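How to Load a Countertop Dish Rack with Cups and Mugs

Posted 6 Dec 2019

Cups take up more of a small dish rack than plates do, and they are the pieces most likely to come out with water spots or a stale smell. The steps below are for a plain wire rack with upright tines and no separate cup holder. They also work with the Koler and Tomside racks sold for apartment kitchens.

What you need

A wire dish rack
A drip tray or a folded towel
Dish soap and a soft sponge
A lint-free drying cloth

Step 1. Clear and wipe the surface

Wipe the counter or table before you start. Crumbs and bits of dried food stick to wet rims, and you will end up washing the same mug again. Put the rack at the back so there is room in front of it to line up the cups.

Step 2. Sort before you load

Set all the cups upright in front of the rack where you can see them. Put glass in one group, ceramic mugs in another and plastic in a third. Check each piece for chips. A chipped glass should not go between wire tines.

Step 3. Start at the back

Load the back of the rack first and work toward yourself. Turn every cup upside down over the tines. Light plastic cups go in a back corner, where they won't get knocked over. A straight glass tumbler can go next to one.

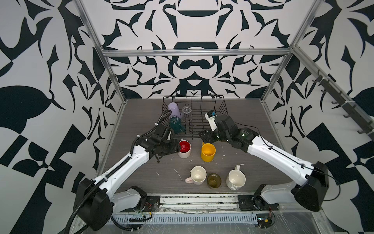
Mugs with handles come next. Point all the handles the same way, toward a corner if you can, so they don't catch on the cup beside them. A slight tilt is good for a mug with a deep foot, as water collects in the ring underneath and needs somewhere to run.

Leave a finger's width between glass pieces. They should not touch when you bump the rack.

Step 4. Place the large pieces last

A pitcher or an oversized mug, anything over 600 ml, takes the space of two cups. Put it at the front edge with the handle facing out. If it makes the rack lean, dry it by hand.

Step 5. Let them drain

Most cups will drain in 5 to 8 minutes, but leave them until the insides are dry. Plastic holds drops longer than glass. Shake it once before you rack it, or finish it with the cloth.

Step 6. Unload from the front

Take out the front row first. Hold glasses by the base and mugs by the handle.

Care of the rack

Wash the rack once a week with warm soapy water and dry it fully. If the coating has worn off the tips of the tines, cover them with rubber caps. The Rivas caps fit thin wire, and the Harnent ones are for thicker wire.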